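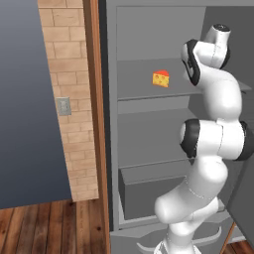 Why does a newspaper put the opinion column and the news report on different pages?

The reader should know, before the first line, what kind of text it is. A report answers to facts; a column answers to its writer.

**Notes for week 4 – News and opinion**

- The *Corna* put both on page one until March. Compare the two issues in your folder.
- A headline with a quotation is still a choice of the editor.
- Columnists may say "I". Reporters at the *Corna* may not.

Homework: take one column from the *Brutard* website and mark each sentence F (fact) or O (opinion). Some sentences are both – mark them twice. Then write a news report of 100 words on the same matter.

Ikhsan Saragih, room 21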